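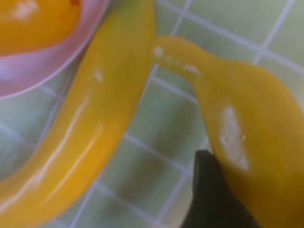
Does resting a muffin batter overnight give a taller muffin?
In our kitchens the rested batters rose higher than the fresh ones, though the difference was small and depended a good deal on the flour.

March
By Ignacio Valcárcel

4. Resting and rise

We began with the plain oat batter from the Brarnness kitchen, which many of our home bakers had been making for years and were kind enough to bake again and again for us. Each batch was mixed by hand, covered, and either baked after 45 minutes or left in the refrigerator until the next morning. The Goodwin group used white flour and the Plandelholm group used whole wheat, and both kept the same pans all the way through
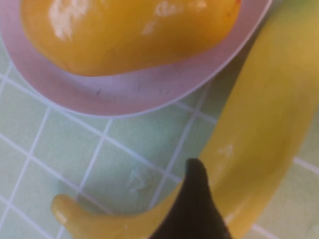
so that any change in height would come from the batter itself. We had 87 usable batches by the end - a few were lost to a timer that nobody heard. Rested whole wheat batters did best, and several bakers wrote to tell us, quite happily, that the crumb was softer too.

Figure 3. Bananas and the squared green tabletop.
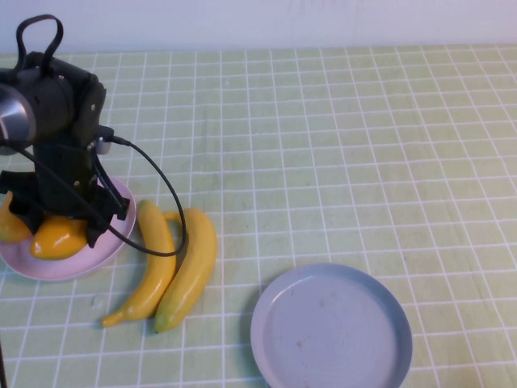

Vol. 12, p. 200

Sweetness was harder to pin down. Tasters at Brestero preferred the rested muffins when the batter held brown sugar, yet they could hardly tell the two apart when it held honey. We would gladly have baked more of the honey version, but the ovens were needed for the scones described in Section 5, and those turned out to have troubles of their own.

Last updated: March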